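Gretovcombe Shared Workrooms
Frequently asked questions
Last updated 19 August 2024

How do I book a desk?

Through the Avano calendar, which you'll find in your welcome email. If you can't find the welcome email, look in spam, where it has made many friends. Desks go by the half day. You may hold 2 future bookings at a time, and yes, the system knows about your second account.

Is there a booking fee?

No. There's a deposit of 1,000 crowns on your first visit, and you get it back when you return your key card. A photo of your key card is not your key card.

Can I raise and lower the standing desks?

Please do. Put the desk back to sitting height when you leave, or the next person spends the morning typing at chin level. Wipe the top down too. Spray and cloths are in the hall cupboard, under the kettle nobody has claimed since May.
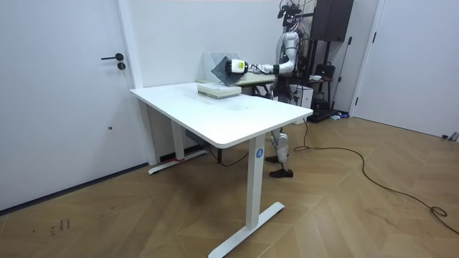

Marek Zeman wrote in to say that sitting height is a matter of opinion, that his opinion is the lowest setting, and that he would like this recorded. It has been recorded. The rest of you can stop at elbow level.

Can I leave my things overnight?

In a locker, yes. On a desk, no. Anything left out at closing goes into the blue crate by the front door, and the crate is emptied on the first working day of the month. Romana Vaněk has the locker keys and a long memory.

What about the printer?

It works. Printing is free up to 151 pages a month, a limit we inherited from the previous tenant and have grown fond of. After that you pay by the page. Collect what you print, please — we have now read two divorce agreements and most of a novel.

What's the Wi-Fi password?

It's on the card inside your locker door. We don't give it out by phone, however much you sound like Vlastimil Říha. He has tried it himself and was also refused.
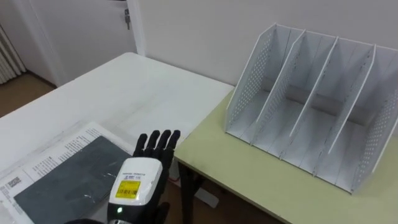
Tabletop with printed sheet, Gretovcombe.

May I take calls at my desk?

Short ones. For anything longer, use the Kosulach room at the end of the corridor. It was sold to us as soundproof, so keep the salary talks quiet.

Can I bring a dog?

One dog, well behaved, by arrangement with Nusrat Amarasinghe. Her decision is final and is usually yes.

How do I cancel?

In the calendar, before 6 p.m. the day before. Later than that, the booking counts as used. For anything not covered on this page, write to Kvido Oravec at the front desk, who answers on weekdays after coffee.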